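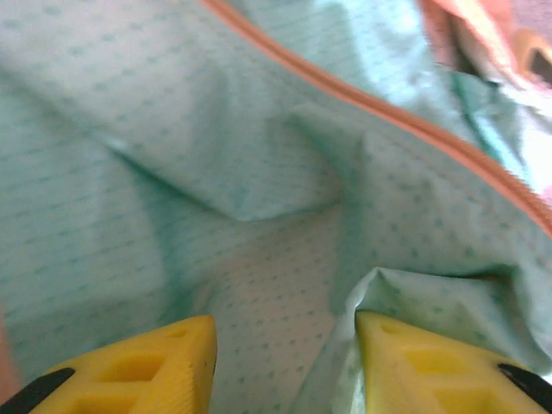
第6期 第14页

打印本页 | 以电子邮件转发

家庭财产保险的话应当怎么说——访哈尔布里奇互助保险品牌传播部主任埃莱丽·霍普金

本刊编辑部

哈尔布里奇互助保险(Halbridge)于四月启动新一轮家庭财产保险品牌宣传,主题定为“写在保单第一页”。宣传由创意机构巴利斯(Ballis)承制,投放渠道包括地方广播、公交站牌和会员信函,未购买电视时段。本刊就此专访该公司品牌传播部主任埃莱丽·霍普金(Eleri Hopkin)。

霍普金女士首先介绍了立项经过。去年下半年,公司委托调研机构卡杜莱克斯(Cadulex)对家财险会员进行书面访问,发出问卷2191份,收回有效答卷1000份。其中498名受访会员表示,投保后从未翻阅过保单正文。“这一结果在管理层会议上讨论了整整一个上午,”她说,“我们原来准备的是一套以理赔速度为主的广告,脚本已经写完。看到答卷以后,董事会要求重新考虑。”

重新考虑的结果,是把宣传内容收窄到保单首页的六项说明:承保范围、除外责任、免赔额、报案时限、单件物品限额以及续保提示。每项说明对应一则广播稿和一张站牌。霍普金女士承认,除外责任一则在内部争议最大。“销售部门的同事担心,公开讲哪些情形不赔,会影响新单。我理解这种担心。但会员来电投诉时,多数争执恰恰出在这里,迟讲不如早讲。”

据巴利斯创意总监达留什·弗鲁贝尔(Dariusz Wróbel)介绍,文案前后改了多稿,最难处理的是法律用语与日常用语之间的距离。“‘逐渐发生的损坏’这几个字,法务部一个也不肯动,”他说,“后来我们保留原文,在后面接一句水管接头慢慢渗水的例子。法务部看过,同意了。”弗鲁贝尔先生表示,广播稿均由公司理赔人员录音,未聘请职业配音演员。录音安排在下午五时以后进行,以免影响接案。

参与录音的理赔专员萨尔玛·菲拉利(Salma Filali)负责“单件物品限额”一则。她告诉本刊,会员对这一条款的误解较为普遍。“很多人认为总保额够高,家里任何一件东西都能足额赔付。首饰、乐器、自行车超过限额的,需要单独申报,申报表就附在保单后面。”她建议会员在续保前对照清单核对一次,并保留购买凭证。

谈及预算,霍普金女士未披露具体金额,仅表示低于上一轮宣传。节省的部分主要来自电视时段,其中一部分转用于会员信函的重新排版,字号加大,首页不再刊登优惠信息。信函的印制和寄发由塔菲克(Tawfik)承担。该公司客户经理阿纳斯·苏莱曼(Anas Soliman)说,信函分批寄出,与各地站牌上线的时间相衔接。“前一批有少量地址退回,已转交会员服务部核实。”

本刊问及如何评价宣传成效。霍普金女士表示,公司不以新单数量作为主要指标,拟于宣传结束后由卡杜莱克斯沿用同一问卷再作一次访问,重点比较会员对免赔额和报案时限的知晓情况。会员服务热线也已增设来电事由登记,凡因广播或站牌而来电询问条款的,单独归类。“目前登记的数量还不足以下结论,我不愿意提前公布,”她说。

对于同业中较为流行的幽默路线,霍普金女士态度谨慎。她认为,轻松的广告有助于公众记住公司名称,大型保险人采用这种做法有其道理;互助保险的会员同时也是公司的所有人,沟通的出发点有所不同。弗鲁贝尔先生则补充说,巴利斯曾提交过一版较为诙谐的方案,在内部试听后未予采用,“并非因为不好笑,试听的人记住了笑话,没有记住报案时限。”

采访结束前,霍普金女士透露,租客专用保单的说明文字正在修订,预计沿用同样的首页格式。合租住户之间的物品归属如何申报,法务部与理赔部尚在商议,定稿后将先在会员信函中刊出。

(采写:沙伊玛·拉卢 Chaimae Lahlou)

打印本页 | 以电子邮件转发

最后更新:四月

联系编辑部 | 版权所有,未经许可不得转载 | 返回页首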